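About Stonico

Stonico is a packing, sorting and household set-up business based in Cedetthorpe. We pack up houses and units before a move, unpack them at the other end, and help people get kitchens, linen cupboards, sheds and spare rooms back into working order. We also do small offices and the occasional school storeroom.

We started with one van and mostly did kitchens. Kitchens are still the bulk of our bookings. They take longer than people expect, and they are usually the last room packed and the first one needed. We now have 20 staff, most of them part time, and two vans.

How we work

A job begins with a visit or a phone call. We go through the rooms with you and write down what is going, what is staying and what you haven't decided on yet. The undecided things are kept in their own cartons with a green label so they don't get mixed in with the rest.

Cartons are labelled on two sides and the lid with the room, the contents and a number. You get the list by email and on paper. Glassware and crockery are wrapped separately and plates are packed on their edge. We don't pack gas bottles, paint, pool chemicals or open pantry liquids. Please have these sorted before we arrive.

When we unpack, we put things where you ask us to. If you would like suggestions we are happy to make them, but it's your kitchen and you know which hand you reach for the kettle with. Empty cartons and paper are flattened and taken away the same day. Cartons in good condition are used again.

For sorting jobs, nothing leaves the house until you have seen it. Donations go to the op shop of your choice.

Where we work

We cover Cedetthorpe, Dafis and the townships along Zamach Road. Jobs outside this area are possible but there is a travel charge, which will be on your quote. Access in Dafis can be tight for the larger van, so let us know about steep driveways, shared car parks or stairs.
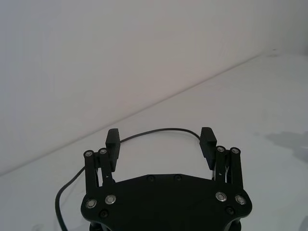 Stonico, Cedetthorpe

Bookings and visits

The office is at 61 Zamach Road, Cedetthorpe, next to the tyre place. Parking is at the rear. If you only need cartons, tape and paper you can buy them over the counter, and unused flat cartons can be returned for a refund with your receipt.

August is our busiest month and bookings fill early. A full house pack needs two weeks' notice. Single rooms can often be fitted in sooner, so it is worth ringing to ask.

Page updated 5/14/26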